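Bench Notes > Opinion > Reagents

Every antibody datasheet tells you to make small aliquots and never thaw one twice. We had 13 vials of a rabbit polyclonal from Mesel, and 2 of them had been thawed so often they deserved a punch card. Guess which ones still gave a clean band in July.

I don't say the advice is wrong. I say it gets repeated the way mothers repeat things about swimming after lunch.

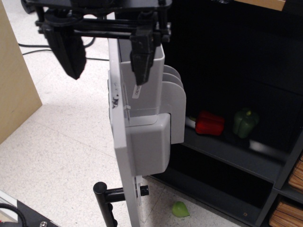 Renata Bustos wrote back that one good band proves one good band, and that I should try it with a conjugate before getting smug. Fair. I tried it. The conjugate died on schedule.

So the rule holds for some reagents and not for others, and the datasheet prints the same line for all of them. Bekby at least lists the buffer.

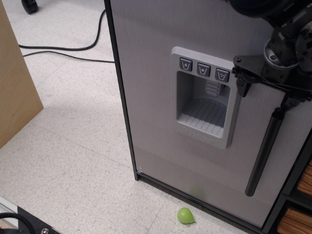

Water, cubed or crushed.

What I'd like from suppliers is a thaw curve - even an ugly one. Fuentealba charges $324 a vial and could surely spare one for the cause.
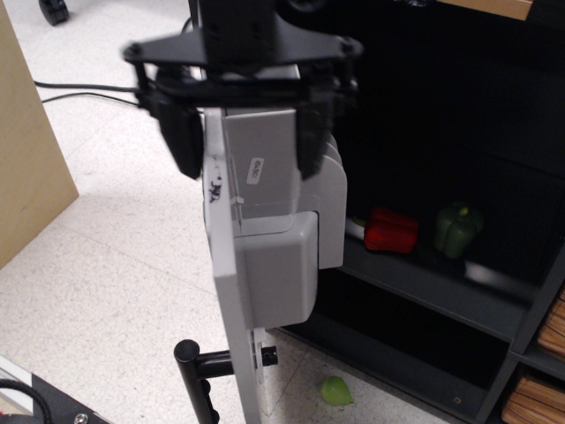
Gripper and gray housing.

Until then I'll keep aliquoting, mostly out of guilt, and labeling tubes in handwriting I can't read by fall.

Ximena Rivadeneira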